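**Rovar Two-Finger Gripper — bench trial kit**

If you've been going back and forth over which gripper suits fiddly bench work, you're in good company, and we'd love for you to try the Rovar on something awkward before you spend a cent. We like old desktop towers, laid on their side with the panel off, and a printed fixture plate alongside for the small stuff.

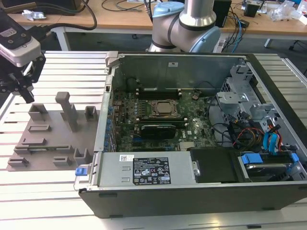
Nirnari wrote to ask whether the wrist camera could stay on when swapping to the Poson fingers. It can, and the mount is the same on both — just leave yourself enough cable slack.

The kit comes with 2 finger sets and 21 fasteners, and you can keep it for a good long trial. Slim fingers are lovely in tight spots.
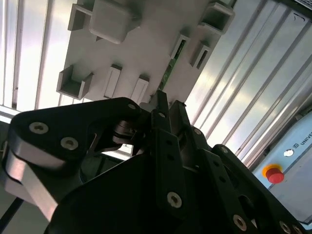
Wider pads forgive a sloppy approach, so start with those if your program's still rough (ours was, back in January!). Hire is $68 a day, or $2000 to buy outright.
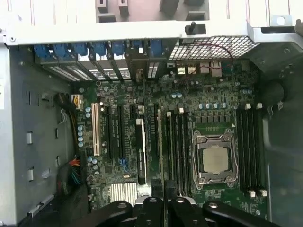 *Gripper fingers over the motherboard, wrist camera view.*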